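Plelindale Retail Display – Handout 2
Produce props: grapes and crates

Artificial fruit holds its color for a whole season, so most practice displays in this unit use it. Handle grape clusters by the stem end. Pulling on single grapes loosens them.

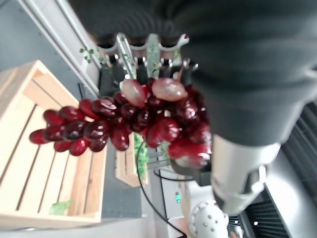

Set the fuller end of the cluster toward the back of the crate and let the tip come forward. Slatted crates have gaps, so check the floor for leaves that have dropped – they go back in the leaf tray. Wipe glossy grapes with a dry cloth, as dust shows under overhead light.

For next week: read page 55 of the Fustham course pack and bring a sketch of one crate layout.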